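Two arms, one bin, and whether the second arm earns its keep

Most write-ups of home two-arm cells make the job look solved. I doubt it. What follows is how we set one up in the Dranby workshop to move red plastic parts from a lidded bin into a tray, and where I'd still be careful.

1. Mark out the table

Cover the surface in brown paper and lay a grid in blue tape. The Grateck setup guide wants a printed calibration sheet. Tape did fine for putting the bin back where it belonged.

2. Slide the lid, don't lift it

One arm pinches a corner of the lid and holds it to the left. The other picks through the gap. Lifting sounds cleaner, but then you need somewhere to put a big floppy lid.
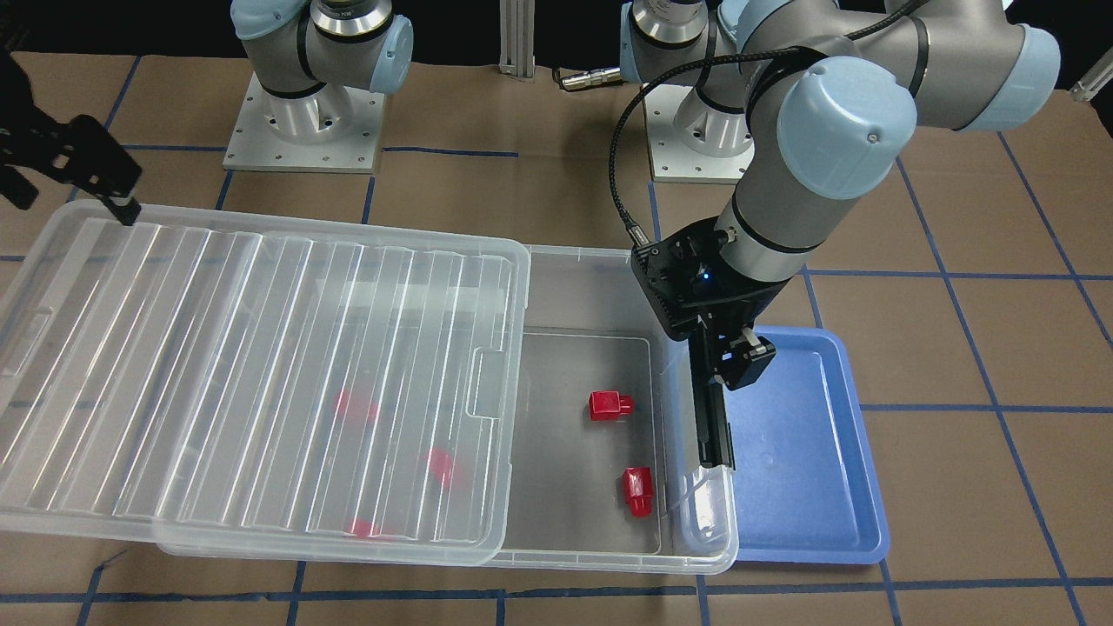
Lid held back by a corner, other gripper down at the bin's right edge.

Set your slide distance short at first. Parts left under the ribs look like red smudges, and I wouldn't trust any vision package to find them, Pliron included, whatever its page claims.

3. Try it with one arm and the lid open

Do this before writing any two-arm code. It's dull and it will find most of your bad waypoints. Keep the teach pendant on the side table with the stop button in reach.

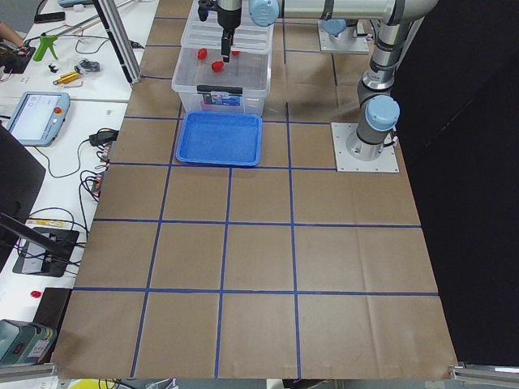

Bin open, tray in front, one arm over the box.

Our log has 1,246 picks. We threw out some 937 of them after finding a wrong tool offset, so be suspicious of anyone's totals, ours too.

4. Check the closed position

Bring both grippers to their start points with the lid on. Step through at low speed and watch the latch clip at the right end, where fingers and tray have very little room.
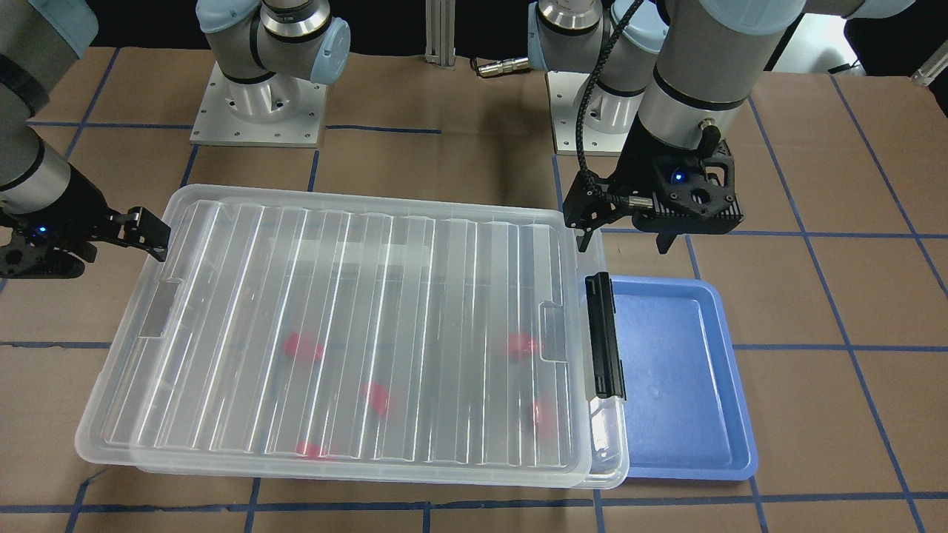
5. Place the tray against the bin

Butt it up to the right end. A short carry hides a lot of sloppy tuning. Jaidee's sample script assumes a wide gap and a high arc; I cut the arc down and saw no harm.

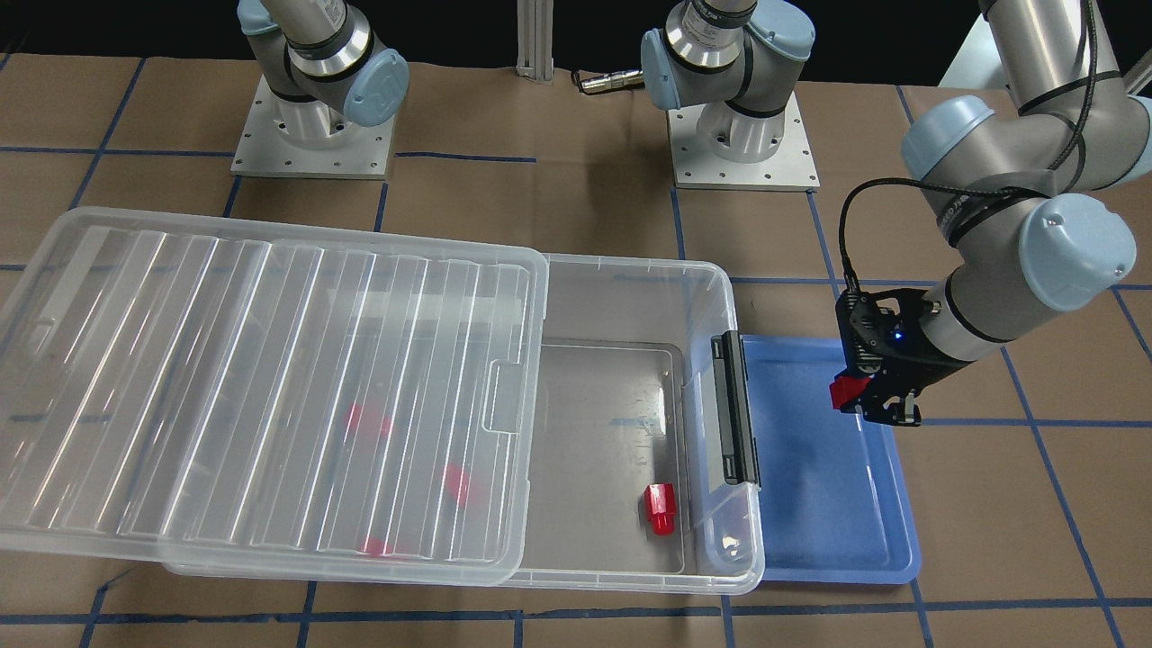

6. Decide if you need the second arm

A wooden wedge could hold that lid. Try one before you spend the money.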